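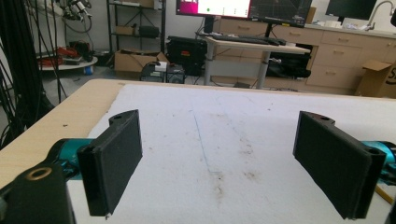

Club members who wish to move to another team during the February transfer window must complete a registration request before any match is played for the new side. The procedure applies to all adult soccer players in the Hernammont district league, including those released without a contract. 

Step 1. Obtain the transfer form
Request Form 7 from the secretary of your present club. Players leaving Pistar or Mesari should write to Fulvio Benedetti, who handles registrations for both clubs.

Step 2. Complete the player section
Print your full name as it appears on your league card. Enter the date of your last competitive match, including cup matches. Do not fill in the shaded boxes.

Step 3. Settle outstanding dues
The releasing club may withhold its signature while fees or equipment are owed. Disputes over the amount should be sent to the district registrar, Lech Dudek, with copies of any receipts.

Step 4. Obtain both signatures
The releasing club signs first and the receiving club second. A form signed in the wrong order will be returned.

Step 5. Submit the form
Deliver the original to Room 403, Zalewska Building. Allow 8 working days for a decision. The player may train with the new club during this period but may not appear on a match sheet until written confirmation has been received.

Last revised 2026-02-05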